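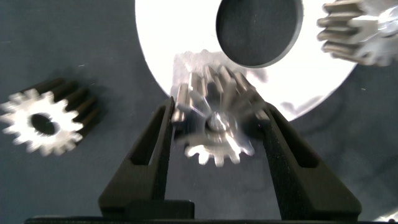
Rocío Vallejo wrote:
> I would still go back to the flat parallel jaws for the gears. The
> tapered fingers touch the teeth at two places and that is all, so
> the part is free to tip as soon as it meets anything. With flat jaws
> you lose some reach between parts but you know what angle you have.
> Also, are you still running the wrist camera at the default
> exposure? Mine was useless over bright metal until I brought it down.

Rocío, thanks. I take the point about tipping. I ran both sets again through May on the Lultelville bench and the results are less clear than I had hoped.

Same job each time: pick up a small spur gear and put it down at a marked position, one arm, same controller settings. With the tapered fingers I did 680 picks and had 198 where the gear ended up outside the tolerance we agreed. I haven't got a matching count for the flat jaws yet. I stopped that run early when the left jaw worked loose on its mount, and I don't want to quote a figure from half a run.

What I can say is that the two sets fail in different ways. The flat jaws mostly fail on the way in. If two gears are close together, one jaw comes down on the neighbour and pushes it. The tapered fingers get in without trouble, but the gear turns a little between the tips when they close. On a single gear that doesn't matter much. When it has to mesh with another one it does. 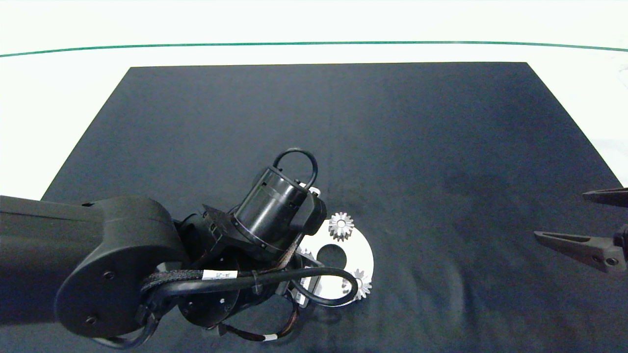
The cable is the other thing I wanted to raise. With the wrist turned well over, the loop hangs low enough to worry me, and I have had to limit the last joint to keep it out of the way. Has anyone routed it along the forearm instead? Ramiro Vidal said he had tried it at Flestville with a longer lead, but I never saw how he fixed it down.

On exposure: yes, default. The plate goes to plain white in the wrist view and the gear is badly smeared when the arm is moving. I'll shorten the exposure tonight and see whether the detector still finds the teeth. The overhead light may need moving as well.

Files are in the usual Wivel folder, run 2124. The joint logs are complete but the force readings stop before the end, so please don't use the last part for anything.

Candela, could you send me the drawing for the 3 mm pads? I'd like to try them on the tapered fingers before I refit the flat ones.

Regards,
Saturnino Manzano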